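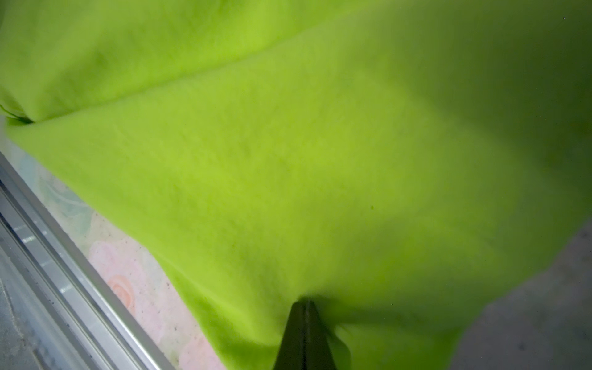

Green fleece-like cloth, folded over on itself.

December 2025. Folding bench, Baserov garment set.

Fleece is the hardest of the knits to get square. The nap grips itself, so a layer that lands crooked stays crooked until it is lifted clear and laid again. Sliding it only moves the wrinkle. Procedure for now: open fully, smooth from the center out, then fold. Fold line tolerance stays as in the Skullow sheet. Fabric weight on the supplier card is 300 gsm; not checked on our scale.

Shorts are the easier case. Lay flat, waistband to the back, legs to the front. Drawstring ends go on the front panel before the first fold, otherwise they end up in the crease and leave a lump.
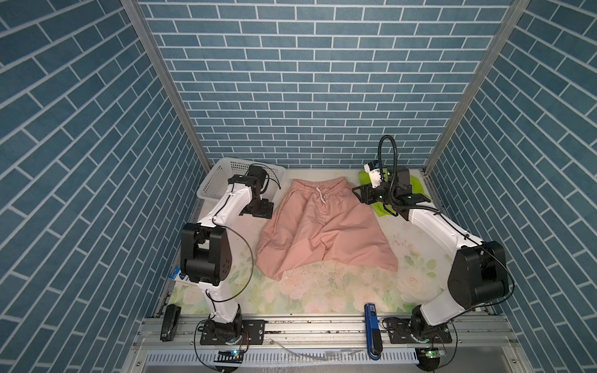 Straighten the leg hems before folding side to side. If one leg is tucked under, pull it out from the hem, not from the waistband, or the elastic twists.

Table cover needs a wipe. Crumbs on the floral cloth, worst toward the front. They will transfer to fleece.

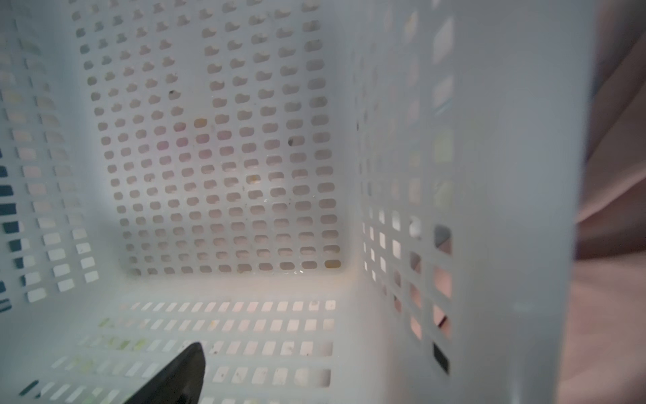 Basket: white plastic, perforated walls, slotted floor. Specks on the floor and some yellowish discoloration. Wash before clean items go back in.

To do: lint roller, basket wash, reprint Chacko labels (item 119 is missing its size).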